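Who Checks the Checklist?
Final project report, Unit 8: Shared Workspace Rules for Two-Arm Robots

We were asked to take the Lesitz bench guidelines and say whether a small lab could follow them. My answer is partly, and I doubt the authors tried.

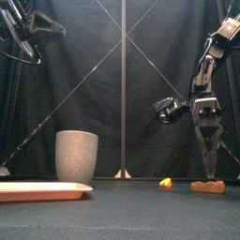
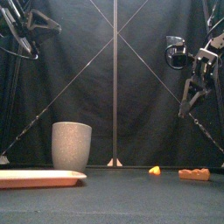

Both arms over the bench, with the cup, the tray and the two small pieces on the table.

By Aivar Mägi
Supervisor: Valdis Sepp
Submitted in May

The guidelines contain 832 clauses. Three of them deal with two arms sharing one tabletop, and one of those is a definition. The rest is mostly paperwork: who signs, what colour the binder is, how long you keep it.

Clause 3 says the arms must keep "adequate separation" at all times. Adequate for what? Kristaps Rozīte read it as a fixed distance between grippers. I read it as a rule about wrists and cables too, as a loop of cable hanging under an arm takes up room that the planner may know nothing about. We argued over this for most of an afternoon and the text supports either of us.

The Dralby supplement asks for 1,000 logged cycles before an object layout is "approved". Move a cup to the other side of the tray and, read strictly, you start again. I can't see any lab honouring that.

What I would keep: a written speed limit, a stop button within reach of whoever is watching, and a named person at the bench. Tõnu Raudsepp wanted a fourth rule on lighting — I left it out for lack of evidence.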